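工单编号：2313
提交渠道：学生创新实践中心设备支持台
所属项目：Galia 家居整理课程项目（本科高年级选修，机器人操作方向）
所在场地：Drovance 实训楼居家环境间
提交人：Ardalan Safavi（项目组学生负责人）
受理人：Eugeniusz Jasińska（实验指导教师）
优先级：中
状态：处理中，待复测

一、问题概述

项目组在进行“地面软质物品拾取”单元练习时，发现人形平台右手在抓取软质物品时多次提前判定为“已抓牢”，随后程序进入抬升阶段，而物品仍留在地面。左手在同一任务中未出现提前判定，但存在接近动作偏慢、到位后不闭合的情况。腕部视角的图像在近距离时普遍失焦，导致依赖该视角的布料边缘检测模块输出不稳定。

项目组已按课程手册完成自查，未能消除故障，现提请支持台协助。本单元的课堂验收安排在二月，请在验收前给出处理意见。

二、任务与环境说明

练习内容为：机器人站立于沙发前，俯身，双手配合拾起落在地毯上的软质物品，并放回沙发坐面。课程要求全过程由学生编写的任务脚本驱动，遥操作仅可用于示范数据采集，不得计入验收成绩。

任务脚本由两组同学分别维护。Aden 小组负责双臂轨迹与全身姿态，Sầm 小组负责视觉识别与抓取判定。两组代码在共用分支上合并，合并前须通过仿真测试。本次故障出现在合并之后，但尚无证据表明由合并引起。

三、复现步骤

1. 按手册完成上电、自检与零位校准，确认急停按钮有效。
2. 将机器人引导至沙发前的起始位，双足朝向沙发。
3. 将软质物品置于沙发前缘与双足之间。
4. 运行任务脚本，速度上限设为额定值的 30%。
5. 观察右手拇指接触物品后的状态输出。

项目组按上述步骤连续执行 40 次，其中 8 次出现提前判定。出现时机无明显规律，与电池电量、运行时长均未见对应关系。

四、日志摘录

以下内容由任务脚本自动生成，时间戳已省略，注释由提交人补充。

[INFO] 任务阶段切换：接近 → 接触
[INFO] 右手拇指触觉通道：检测到接触
[WARN] 布料边缘检测：置信度低于阈值，沿用上一帧结果
[INFO] 右手抓取判定：成立
[INFO] 任务阶段切换：接触 → 抬升
[WARN] 左手抓取判定：未成立，等待超时
[ERROR] 双手状态不一致，任务中止，返回安全姿态

注释：按设计，抬升阶段应在双手判定均成立后方可进入。日志显示右手单独成立即触发切换，此处逻辑与设计文档不符。

五、提交人自查记录

（一）机械与线缆。断电后检查双臂、双腕及手指各关节，转动顺畅，未发现松动。左腕外侧线缆余量较大，已对照装配图核对走线，接头锁紧。

（二）触觉通道。以标准块逐指按压，右手拇指读数正常，撤去压力后可回零。以布料轻拂时，同一通道亦有输出，幅度接近判定门限。

（三）视觉。头部视角图像清晰，识别结果稳定。腕部视角在手部贴近布料后图像模糊，调整曝光无改善。镜头已用无尘布清洁，清洁前后无差别。

（四）软件版本。机器人端与工作站端版本一致。将判定模块回退至合并前版本后，因接口不匹配未能运行，此项无结论。

（五）照明。分别在仅开顶灯与顶灯、侧灯全开两种条件下试验，故障均可出现。

六、支持台首次回复

受理人：Eugeniusz Jasińska

来单收悉。经查阅日志与自查记录，意见如下。

其一，阶段切换逻辑存在缺陷。状态机中“双手成立”条件误写为“任一手成立”，请 Aden 小组与 Sầm 小组共同核对，修改后须重新进行仿真测试，并将测试报告附于本工单。

其二，触觉门限偏低。现有门限系依据硬质物品标定，不适用于布料、靠垫一类低刚度物品。单一拇指通道有输出，只能说明发生接触，不能据此认定物品已被夹持。建议增加对侧手指通道，并要求两者同时超过门限且保持一段时间。

其三，腕部图像失焦属于光学条件限制。该相机为定焦，工作距离短于最小对焦距离时，图像必然模糊，清洁镜头或调整曝光均无法解决。请勿自行拆卸镜头。识别模块应在进入接触阶段后降低腕部视角的权重，必要时改以头部视角为主。

其四，“沿用上一帧结果”的处理方式应设上限。连续多帧置信度不足时，应停止动作并报告，不应继续推进任务阶段。

另请补充：居家环境间现场的头部视角与腕部视角图像，以便核对手、足与物品的相对位置及失焦程度。

七、提交人补充说明

Ardalan Safavi：

已按要求整理，先为头部视角，后为腕部视角。

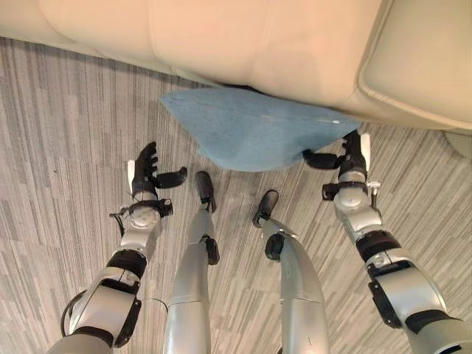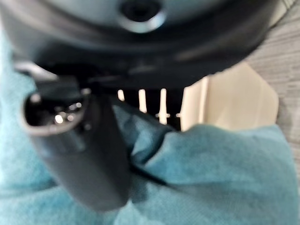 关于第一条意见，两组已核对状态机代码，确认条件书写有误，现已改正并提交评审。错误产生于合并时对冲突段落的手工处理，项目组今后将对状态机文件实行双人审阅。

关于第二条意见，Sầm 小组已编写新的判定函数，采用拇指与对侧手指联合判定。门限数值尚未确定，拟在支持台指导下以数种软质物品重新标定。项目组希望借用压力标定工具，借用申请另行提交。

关于第三条意见，项目组原计划为腕部相机加装近摄镜片，现已取消。识别模块的权重调整由 Sầm 小组负责，完成后先在录制数据上离线验证，再上机试验。

关于第四条意见，已加入连续低置信度计数，超过上限即转入安全姿态，并在操作台显示提示。上限取值请支持台指定。

八、支持台二次回复

受理人：Eugeniusz Jasińska

补充材料已收，准予进入整改复测流程。具体安排如下。

1. 复测前，任务脚本须通过仿真测试，报告由两组负责人共同签字。
2. 触觉门限标定由指导教师到场进行，学生不得在无人监督的情况下修改机器人端安全参数。
3. 复测沿用原有复现步骤，速度上限维持 30%，执行次数仍为 40 次。任何一次提前进入抬升阶段，即视为整改未完成。
4. 左手到位后不闭合的问题暂不另立工单。该现象可能由双手状态不同步引起，待状态机修正后再行观察。如复测中仍然出现，请单独导出左手控制日志。
5. 连续低置信度帧数上限暂定为 8 帧，可依据复测结果调整，调整须在本工单内留痕。
6. 复测期间，急停按钮须由专人值守，值守人员不得兼任记录工作。机器人俯身时，其他人员不得进入双臂活动范围。

九、待办事项

状态机修正及评审：Aden 小组，已提交，待指导教师批准。
联合判定函数：Sầm 小组，已完成编码，待标定。
视角权重调整：Sầm 小组，进行中。
标定工具借用：Ardalan Safavi，申请待审批。
仿真测试报告：两组共同负责，未提交。
实机复测：项目组全体，时间待定，须避开其他课程占用居家环境间的时段。

十、附注

本工单所涉代码修改均应在提交说明中注明工单编号 2313。录制数据请存放于项目组共享目录，不得保存在个人设备。复测完成后，由提交人上传完整日志，受理人确认后方可关闭工单。对处理意见有异议的，请在本工单内书面提出，口头沟通内容不作为处理依据。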